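Apr 23, 2023

I promised Radek Šimko a note about the timestamp problem, and because the note became long, I put it on the blog.

Our setup is not complicated on paper. Each arm has its own controller, each wrist has its own small camera, and one program called Podex collects everything and writes it to disk. I wrote the first version of Podex in two weeks and I was quite proud of it. It stamped every camera image with the time when the image arrived in my program. The joint positions were stamped the same way.

The mistake is in the word "arrived". A joint message is very small and comes quickly. An image must be exposed, read out, compressed, sent over USB and decompressed, and only after this I gave it a time. When I finally measured it, the delay was 50 ms on a good day and 100 ms when the disk was busy. The arm does not wait for the picture. So the policy learned from pairs where the picture was older than the pose, and in slow movements you could not notice it, but in the last 5 cm before a grasp the fingers closed too early.

I first blamed the controller gains, and I lost most of a week with them. Kristýna Kubíček was the one who asked me to plot the joint velocity and the optical flow of the wrist camera on one axis. The two curves had the same shape and one was simply moved to the right. I felt a little stupid, but also relieved.

The repair has two parts. The camera driver now gives the time of the exposure, and Podex keeps the last 200 joint messages in a ring buffer and interpolates the pose to that time. If the image is older than the oldest message, we drop it and write a line in the log. The interpolation is linear for the joints. For the gripper opening I take the nearest value, as the linear one gave strange results at the moment of contact.

We test with artificial flowers, because thin stems do not forgive a late picture.

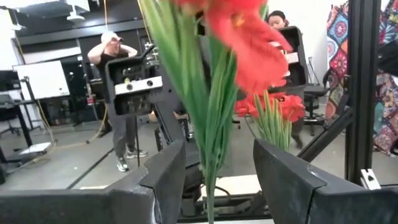
Why not only subtract a constant delay from every image? The delay changes with the load of the computer, so a constant would be correct for some images and wrong for the others.

The old recordings are a different question. They have no exposure time, so I can only estimate the shift for each file by correlation, and for files with little movement the estimate is poor. Romana Říha would like to keep them, I would like to delete them. In May we will train once with them and once without them.

The branch is called exposure-time, please do not merge it yet, the log messages are still half in Czech.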